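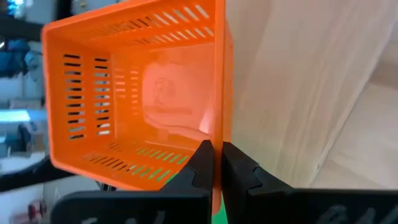

The orange one, looking down into it, with the slots in the walls and the little round emblem on the floor.

I have owned a lot of plastic baskets in my life, more than I would like to admit to my husband, and most of them I couldn't describe to you five minutes after leaving the room. They were white, or they had been white once. So it is a bit of a surprise to find myself writing a review of one, and a fairly long one at that, but I've now lived with the Coro basket for nine months and I have grown very fond of it (there are two at our house now, which should tell you where this is going).

I bought the first one in September when we were redoing the back hallway. Our hallway is where everything lands: mittens, dog leashes, library books, the mail I don't want to look at. I wanted something open that people could toss things into without having to think, because I know my family, and a box with a lid simply gets things piled on top of it. I also wanted a color. The hallway is gray, I picked the gray myself, and by the second winter I was sorry.

Well, the orange took care of that! It is a real, full orange, bright like a traffic cone but a little friendlier, with some shine to it. My neighbor Adalberto Camargo came by to return a ladder and said he could see it from the driveway. I took that as a compliment. If you like your storage to melt into the background, this is going to be the wrong color for you, and I believe it also comes in a cream and a dark green, though I haven't seen either of those in person.

The shape is wider at the top and narrows toward the floor, and I like that more than I expected to. You can see what you've got when you look down into it, and the small things end up in one spot where you can find them. The corners inside are rounded, so a quick wipe with a damp cloth gets everything. My old square one had a crust of something in each corner that I never did identify.

The walls are all slots, narrow ones, in rows. On some of the walls they run straight across and on others they're set at a slant, and it gives the whole thing a cheerful look when daylight comes through. More to the point, air gets in. Damp mittens in our old solid bin used to smell like a pond by the end of the week, and I haven't had that once with this one. The downside is that anything thin finds its way out. Pencils, bobby pins, the small screwdriver from the eyeglass kit. I've picked all of them up off the hallway floor, some more than once.

The floor of the basket is smooth and solid, with a raised round emblem near the middle that has a stylized figure inside it. I've looked at that little figure a good many times while fishing for my keys and I could not tell you who it's supposed to be. My son is sure it's a dancer. It doesn't get in the way of anything, and crumbs wipe off it fine.

Now the rim, which was the thing that sold me. It's thick. I had a basket from Stelmont before this with a thin edge that dug into my fingers whenever I carried anything heavier than towels, and eventually it split on me on the stairs with a full load of canning jar lids in it, and I was finding lids until spring. The Coro's rim feels good in the hand. I've carried it up and down the stairs loaded with books, which is surely more than it was meant for, and I haven't seen a crack yet.

A few complaints, to be fair about it. The price sticker on mine was put on with some kind of glue from outer space, and I went through half a bottle of cooking oil and most of an evening getting it off. It slides around on a bare wood surface if you bump it, so I cut a scrap of shelf liner to go underneath. And the inside does show scuffs if you throw keys at it every day for nine months, as I have. They're faint, but I know where they are.

It cost me about 7 dollars at the Nasution store on the far side of town, the one next to the tire place. They had a tall stack of them by the register when I went back for the second, which now lives in the sewing room and holds fabric scraps, and I have my eye on a third for the potatoes. My husband has asked me where it would go. I'm working on that.

Would buy again, and did. Four and a half stars, with the half star off for the sticker.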